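Last updated: Thursday, June 25, 2026

Gripper comparison for household handling tasks – progress report, second period
Prepared by Mal-soon Kwak for the Skinner programme office

1. Status

The comparison is on plan for the arm and camera work and behind plan for the finger wear tests. All 5 tasks in the agreed set have been run with the Basik parallel gripper. Three of them have been repeated with the Stestier gripper. The remaining two depend on an adapter plate that was cut with the wrong bolt pattern and has gone back to the workshop. No change to the budget is requested.

2. Work done in the period

Both grippers are now driven from the same controller, Flurari, through one command interface. In the first period each had its own driver and the closing commands were not equivalent: the Basik unit took a width in millimetres and the Stestier unit took a fraction of full stroke. Results from that period cannot be compared directly and have been left out of the tables. The new interface takes width and force limit for both, and logs the commanded and reported values with the camera time stamp.

The wrist camera mount was redesigned. The first mount put the lens too close to the palm, and the fingertips left the image when the gripper was fully open. The second version moves the lens back and tilts it down. It weighs more, and the arm's payload settings have been changed to match. Calibration was repeated after the change and is checked at the start of each working day against a printed target.

Each task is run in blocks of 36 attempts per gripper, with start positions drawn from a fixed list so that both grippers meet the same ones. An attempt is stopped by the operator if the force limit trips twice. Stopped attempts count as failures and are marked separately in the log.

3. Findings so far

Thin flat objects remain the hardest case for both grippers. The usual failure is a fingertip landing on top of the object instead of beside it, after which the arm's contact stop triggers. Slower approach helps the Basik gripper but makes little difference to the Stestier one, where the tip is thicker and has to be lined up more closely.

Cable routing has also cost time. On the Stestier gripper the connector faces outwards and the cable pulls on the wrist at large rotations. A right-angled connector has been fitted and the fault has not come back, but the long tasks have yet to be repeated with it.

Image delay between the wrist camera and the controller was measured before and after the move to a wired link. The wired link is steadier, and the wireless one has been dropped from the plan. The raw timings are in the shared folder with the run logs.

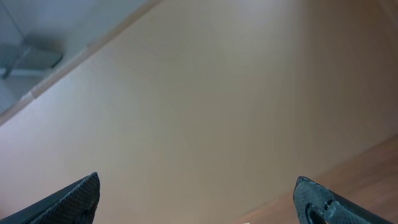

Finger surface is the next variable to be fixed. We have kept one pad type for the whole of a block and recorded changes between blocks, because grip on smooth objects depends more on the pad than on closing force. Pad condition is logged by eye from the wrist view with the fingers wide apart, where the crosshatch on both faces can be inspected without removing anything from the arm. The right finger carries pale scuffs across the texture and reads a little greyer than the left, and it is graded separately for that reason. The grading is coarse. Tip lighting varies with wrist angle, so a change of tone alone is not treated as wear, and a finger is only moved down a grade when the marks can also be found on the bench.

4. Problems and risks

– Adapter plate: delivery of the corrected part is outside our control. If it is late, the two open tasks will be run after the pad tests.
– Pads: the present stock covers the planned blocks with no spares.
– Operator effect: one person has run most attempts. A second operator is being trained and will repeat one block on each gripper.

5. Next period

Finish the two open tasks, complete the pad comparison and write up the controller settings so that the work can be repeated elsewhere. A full set of results is due in September. A decision is needed from the programme office on whether the deformable object task stays in scope – it will need a different force limit from the rest and its own calibration run.

Contact: Mal-soon Kwak, gripper comparison project | © 2026 Skinner programme | Back to top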